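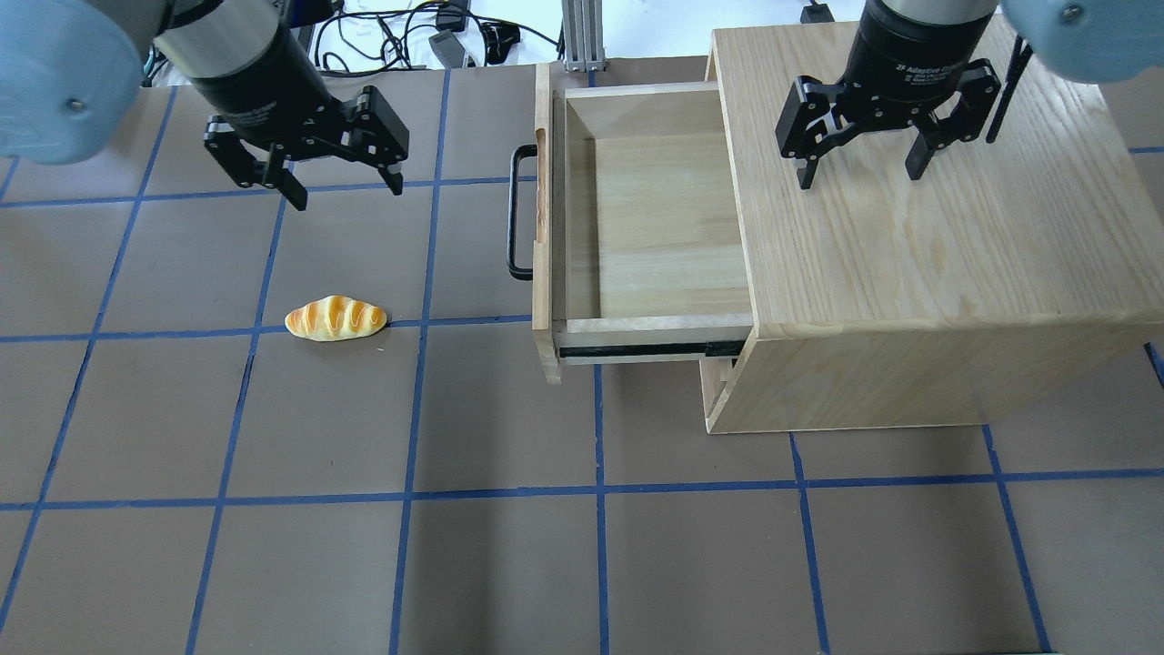
Bread roll next to the small drawer cabinet, top drawer open.

Plattner family of Kekberg: two Johanns or one?
Board: Central Europe > Parish registers

hmarti
Posted 1 July 2023
I am trying to settle whether Johann Plattner, miller at Kekberg, is one man or two. The marriage register has a Johann Plattner marrying Anna Hava in October 1781, entry 702. The burial register has a Johann Plattner, miller, buried 1824, aged 76. Most of the online trees join these two and give him a birth year of 1748.
The difficulty is that the marriage entry calls the groom "juvenis" and names his father as Mathias, while the only Johann baptised in 1748 is a son of Georg. I can find no baptism for a Johann son of Mathias before 1757.
Has anyone worked on this family from the originals?
Hermine Marti

kiln_lane
I had them as one man for years, taken from the big shared tree (profile 2981 if you want to look). There is no source on the birth, only a link to another tree, which links back to the first. I would disregard it.

W. Hämmerli
Two men, in my view. The mill lease was renewed in 1779 to "Johann Plattner and his wife Maria". If the miller had a wife Maria in 1779 he can't be a bachelor in 1781, and a widower would normally be entered as "viduus". The groom of entry 702 is then the son of Mathias, born 1757, and he need never have been a miller.

Bradley Crabtree
I don't think it is that simple. Ages at burial in this parish are poor. I compared 6 burials with their baptisms for my own line and only two were within a year. One was out by eleven. You can't use "aged 76" to pick out the 1748 baptism.
Also, "juvenis" was used loosely by that priest. I have a widower with two living children entered as "juvenis" in 1783.

W. Hämmerli
The age is not what I rely on. I rely on the lease. Leave the burial out altogether and there is still a Maria in 1779.

Bradley Crabtree
Have you seen the lease, or the printed abstract? The abstract runs several renewals together under one heading. The wife could belong to an earlier or later one.

W. Hämmerli
The abstract. Point taken, but I have found no other error in that section.

lmarchal
The originals are in the estate papers, item 2464, and I ordered copies of the mill leases a while back for a different family. The 1779 renewal reads "Johann Plattner, Müller, und Maria dessen Eheweib". Same hand throughout, no insertion. So the abstract is right on this one.
What it does not tell you is when Maria died. I looked for her in the burials between 1779 and 1781 and found no Maria Plattner, but four leaves are missing at the start of 1780.
Léonie Marchal

Bradley Crabtree
Then I accept the wife. With four leaves gone I still wouldn't rule out a widower marrying again in 1781. The father's name is the better argument. Is "Mathias" clear in entry 702?

hmarti
Clear enough, "filius Mathiae". The surname is squeezed against the margin but the forename is plain. The bride's father is given as Wenzel Hava, deceased.

Waltraud P.
Check the godparents before you decide. For the children of Johann and Anna, the first three have Georg Tadow and his wife. For the children of Johann and Maria, who start in 1772, it is always someone from the upper mill. Those look like two separate circles to me. Note too that a child of Johann and Maria was baptised in 1783, two years after the Hava marriage. I would have expected someone to mention that by now.
Waltraud Pichler

W. Hämmerli
That settles it.

Bradley Crabtree
It settles that there were two couples, provided the mother's name in 1783 wasn't copied wrongly. It doesn't settle which Johann was buried in 1824. The son of Mathias could have taken the mill over later.

hmarti
Thank you all. I had stopped reading the baptisms at 1780, so the 1783 child is new to me. I will enter them as two men, leave the 1824 burial unattached and go through the leases after 1790. Léonie, do your copies go that far?

lmarchal
To 1796. I'll send them by private message tonight. The 1793 one is badly faded on the second page.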